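Countertop Finishes and Stone-Look Surfaces

A stone-look surface is a work surface or wall panel made to resemble natural stone without being cut from it. The term covers printed laminates, cast resins, painted boards and textured films. Sellers use it loosely, and much of what is said about how long these surfaces last comes from the people who make them.

The usual pattern is a pale base color with darker patches laid over it. Beige and tan have been the most common choices for decades, supposedly because they hide crumbs and water marks. Little evidence has been offered for this beyond the fact that beige sells.
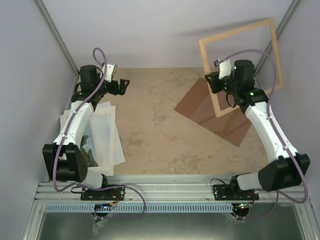 By the Home Materials Desk | Last revised in September

History

Painted imitation stone is very old, and was used on walls and columns where real marble cost too much or weighed too much. The factory-made version is newer. Printed paper sealed under resin made it possible to repeat one pattern over a whole kitchen, and the repeat is still the easiest way to spot a cheap sheet.

The town of Bratorska is often named in trade brochures as the birthplace of the modern mottled finish. The claim is hard to support. The brochures cite one another, and the earliest of them gives no source at all. A workshop there did sell patterned board, but so did workshops in many other towns, and no surviving order book shows who was first. 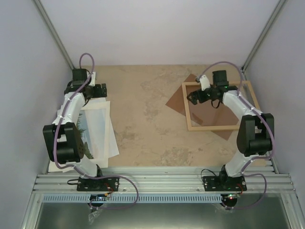

The same brochures credit Bratorska with the sponge method, in which a second color is dabbed on by hand before the first has fully dried. House painters were doing this long before any workshop put it on a price list.

Claims about durability

Makers describe their finishes as resistant to scratches, heat and stains. These words have no fixed meaning unless a test is named. Prurnora, a maker of cast panels, has advertised a surface that passed 2,804 rubbing cycles, but its leaflet does not say what was rubbed against the panel or how hard. A competing product, Gidey, carries a nine-year warranty that excludes hot pans, standing water, bleach and "unusual use." It is difficult to think of a kitchen that would qualify.

Texture is a separate matter. A fine stipple can make small scratches harder to see, though it also holds grease, and owners who choose it to save on cleaning may be let down. Wood trim is sometimes set against such a surface to break up a large plain area. Whether it looks better is a question of taste. The joint between the two is one more place for dirt to collect.
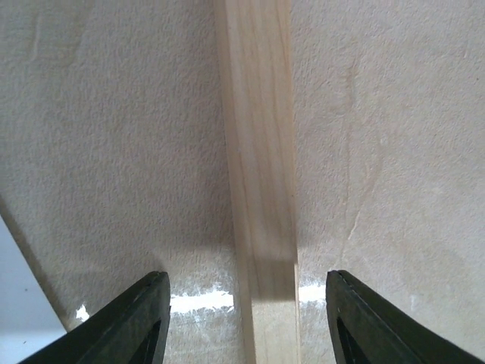 Pale wood strip and beige textured surface.

Color matching

Replacement panels rarely match the originals. Pigments vary between batches and older panels may yellow in sunlight. Drivico, which sells repair kits, lists 63 shades and says that one of them will suit any beige surface. Buyers should read this with care, as the company's own instructions suggest mixing up to three shades and trying the result in a hidden corner first. Light also changes the way a beige reads. A panel that seems warm near a window can look gray a few feet away, and shop samples are too small to show it.

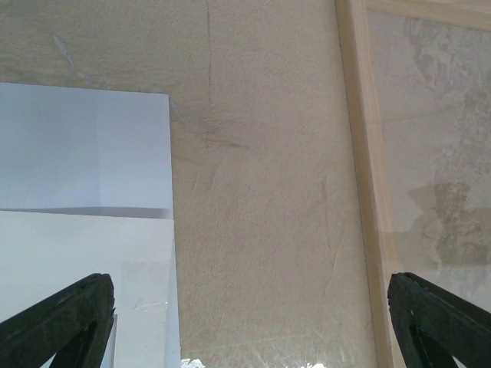 Home Materials Desk

Environmental claims

Stone-look products are sometimes sold as the greener choice on the grounds that no stone is quarried. The comparison is seldom complete. Resins have to be made and shipped, and bonded layers are hard to separate for recycling. A slab that stays in place for several generations may compare well with a panel replaced every time the kitchen is redone. Figures that would settle the matter for a given product are usually missing from its label.

See also: faux marble; laminate; wall panels

Contact the editors | Copyright Home Materials Desk. All rights reserved. | Back to top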